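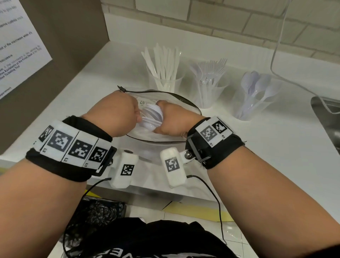 White plastic spoons in a zip pouch.

I bought a pair of Heseo wireless earbuds in May and they have already lost half their battery life. The shop told me to buy new ones. 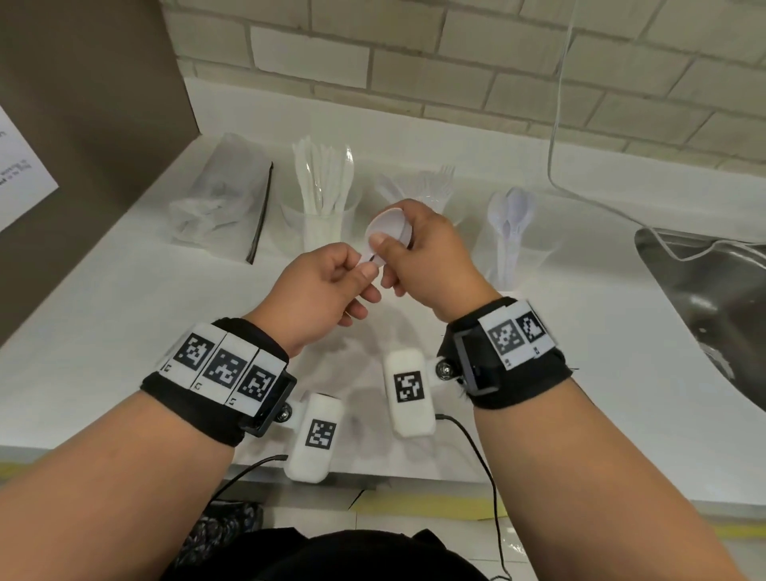 Thérèse Gosselin

My old wired pair cost 20 pounds and lasted six years. When the cable frayed, I soldered it. You can't do that with a sealed bud — the case is glued shut. 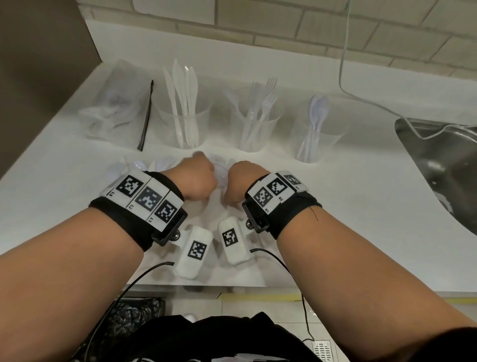 Makers should sell spare batteries and say on the box how long they expect the thing to work. I'd pay two pounds more for that.

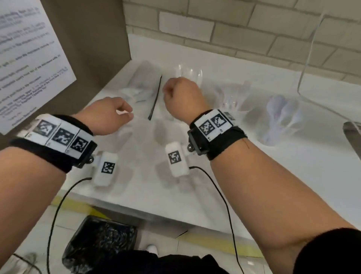

Sem Leemans: Fine, but screws and a hatch let sweat in. I run in mine, and I'd take glue.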